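Skotbridge opens bin-picking kit to small board shops

2020-06-02

Skotbridge has started taking orders for Ayala, a bin-picking kit aimed at electronics repair and assembly shops that handle small batches. The kit includes a two-finger gripper, a wrist camera and the software that ties them to an arm the customer already owns. Skotbridge does not sell the arm.

Ayala is meant for parts that arrive in a bin with no tray or fixture. The operator shows the system a new part by placing it under the camera in 20 positions. Skotbridge says most shops can finish that step in an afternoon. Round boards with a center hole, connectors and screw terminals are on the list of supported parts, as are flat rectangular boards up to 80 millimeters wide.

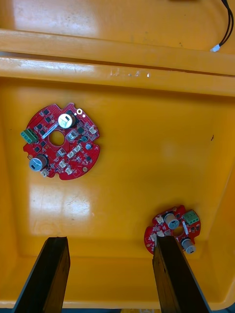 Lucero Castaño said her shop would want to know how the fingers treat tall capacitors before putting the kit on paid work, and that the training time matters less to her than the number of boards that come back with a bent part. She also asked for softer finger pads as a standard item. They are an extra for now.

Skotbridge said it is collecting damage figures from shops that have had the kit since May and will share them with buyers on request.

Orders go through Eltero, the distributor, which expects to ship the first 40 kits this summer. Each comes with 3 months of phone support. On-site setup is sold separately and is handled by Skillance. Eltero will also rent the kit by the month to shops that want to try it on their own parts first.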